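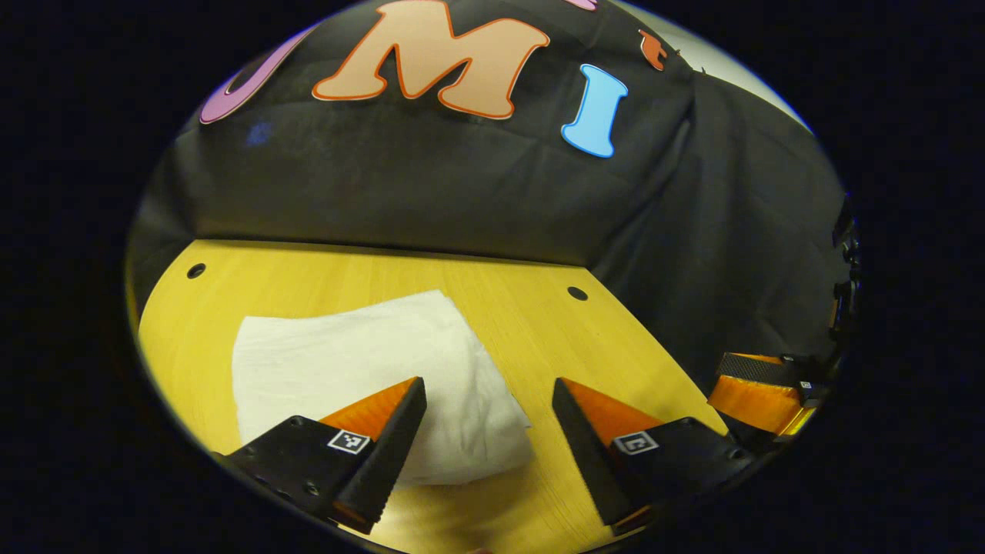
Paper towel on a wooden tabletop, with a black cloth backdrop and cut-out letters behind.

Home Services Room Care Displays Surfaces Forms
Housekeeping Guide > Shared Rooms > Tables and Fabric Backdrops

Care of Tables Used With Fabric Backdrops

The following guidance applies to all activity rooms in the Treveo building in which a cloth backdrop is hung behind a worktable. It replaces the sheet issued in January.

Wiping the tabletop

Users are asked to wipe the table before and after each session. One paper towel, folded into a pad, is sufficient for most tables. Dampen the pad lightly with plain water and wipe in the direction of the wood grain. Finish with a second, dry towel. Water should not be poured or sprayed directly onto wood.

Where a tabletop has drilled holes, wipe the rim of each hole with a corner of the towel and do not push paper into the opening. Crumbs and glitter collect there and may be removed with a dry cotton swab. Tape must not be placed over the holes.

Dried glue should be softened under a damp towel for 4 minutes and then lifted with a plastic scraper. Metal blades are not permitted. Wax crayon may be treated with a drop of dish soap, followed by clean water.

Used towels go in the bin at the end of the session and should not be left on the table overnight.

Keeping the cloth clear

Black fabric shows lint, chalk and paper dust more readily than any other color. Before wiping, fold back any cloth that lies over the tabletop. It may be lowered again once the wood is fully dry. Lint is removed with a roller, working from the top down.

Creases may be steamed from the reverse side after all letters have been taken off. Backdrops up to 200 cm wide can be washed in the Istden laundry room on a cold cycle and must be hung to dry.

Cut-out letters

Letters should be attached with low-tack adhesive dots or small pins. Paint and permanent glue are not accepted. To set a straight line of text, stretch a length of thread across the cloth, align the base of each letter with it, and withdraw the thread afterward. Letters that have tilted should be lifted off completely and reset; sliding them drags the fabric.

Store letters flat in a folder, in alphabetical order, with no more than 40 to a folder. Bent edges may be pressed under a heavy book for 2 days.

Replacement dots and lint rollers are kept in the Bondarchuk Room supply cabinet.

Last reviewed 2nd April

Contact Housekeeping | © Tuvska Room Services | Back to top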